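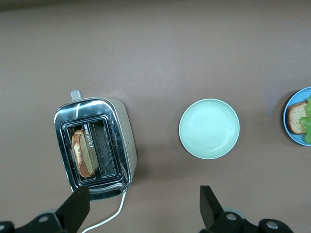
Okay, breakfast people, I need opinions. I eat one slice of toast in the morning, just one, and I have done this for years, and my toaster seems to resent it. One side comes out nice and brown and the other side looks like it spent the night in a bread bag. Same thing today: one slice in the left slot, nothing in the right, green plate waiting next to it, and I already knew how it was going to go. Golden crust, fine, lovely, but there's still a pale patch down low near one corner and it drives me nuts. It's a basic two-slot chrome thing, no fancy buttons. Is there a trick to doing a single slice or do I just have to start eating two?

Posted by crumbtray_kid
6:30 am

---

mollusk75

Eat two. Problem solved, you're welcome.

---

OldLudumHand

Check which slot you're using. On a lot of the cheaper ones there's a slot that's meant for single slices and it's marked on top, usually with a little line or the words "one slice." I had a Ludum for ages and it had an arrow by the left slot that I took for decoration until my daughter pointed it out. If you use the wrong one the heat is all over the place.

---

crumbtray_kid

I looked! The only writing between the slots is the brand name, and even that is going. No arrow, no line. I've been a left slot person out of habit. I'll try the right one tomorrow and report back, this is the most exciting thing on my calendar.

---

pantrydoor

I'm going to disagree with OldLudumHand a little. The marked slot thing is real but it's for how the timer reads the heat, so it changes how dark the toast gets overall. It won't give you one brown side and one white side. If one face is pale, you've got a heating element that's weak or dead. Turn the lights off, run it empty, and look down in there from a safe distance. Every wire should glow. If there's a dark stretch, there's your answer.

---

OldLudumHand

Well, in mine it was one side that came out pale, and switching slots fixed it. So.

---

pantrydoor

Then your other slot had the bad element and you moved away from it. Same result, different reason!

---

Teófilo Tamayo

Hi all, I used to fix small appliances in the back of my uncle's shop (lamps, irons, an awful lot of toasters). You're both partly right. In most two-slot toasters the elements in the middle get shared or run a bit differently from the outer ones, so with a single slice the inside face and the outside face don't always match. Some are built that way. A difference between the two faces is normal, a patch that stays white usually isn't.

Before anybody buys anything, unplug it, let it cool all the way, and empty the crumbs. Then look at how the bread sits. If the slice leans, the part touching the guard wires gets one kind of heat and the part that's farther away gets another. Those wire guards are supposed to squeeze in and hold the slice up straight when you push the lever down. If they're bent or gummed up, the bread just flops.

---

crumbtray_kid

Teófilo, it does lean!! I never thought about it. The top of the slice tips over a bit and sticks up at one end. The bread I get is from the Enderitz bakery and they cut it kind of wonky, thicker at the bottom, so maybe that's my pale spot right there?

---

mollusk75

Enderitz bread is worth the pale spot. I'd eat that stuff raw.

---

Teófilo Tamayo

Uneven slices will do it, yes. Thick end toasts slower. Try it with boring supermarket bread once, just as a test, and if it comes out even then your toaster is fine and you can leave it alone.

---

sill_and_spoon

Or do what I do and flip it halfway. Pop it up, turn the slice around, turn it upside down, push it back down. Takes no time. I've done it every morning since February, and my Stumunus is a total piece of junk from a yard sale, six bucks, no regrets.

---

pantrydoor

Flipping works but please use your fingers on the crust and not a fork. My roommate was a fork person. We had words.

---

crumbtray_kid

No forks, I promise. Wooden tongs only, and I unplug it if something's really stuck.

Side question while I have you: where do you all put the toast when it comes out? I go straight to the plate and the bottom gets soggy. I have a green plate and a blue one and they both do it, so it isn't the plate, ha.

---

Liepiņa_kitchen

Finally something I know! It's steam. Hot toast flat on a cold plate, the steam has no place to go. Stand it up for a bit first, lean it on your mug if you don't own a rack. Or warm the plate. My grandmother put the plates on top of the stove while the kettle was going and her toast stayed crisp long enough to butter it properly.

---

mollusk75

Leaning it on the mug is how I lost a slice to my coffee. Just butter it fast.

---

Liepiņa_kitchen

Butter it fast and you seal the steam IN. No no no.

---

OldLudumHand

I've been buttering right away for decades and never had soggy toast. I think it depends on the bread.

---

crumbtray_kid

Update, next morning. Right slot, same bread: still a pale patch, but now at the thick end, so OldLudumHand, sorry, I think it's the slicing. Did pantrydoor's lights-off test too and every wire glowed. Then I did the flip and it came out the best it ever has. Leaned it on the sugar jar for a minute and it stayed crunchy to the last bite. I'm going to ask Enderitz if they'll cut the next loaf thinner.

---

pantrydoor

Glad the wires are good. Empty the crumb tray though, with that username I have my suspicions.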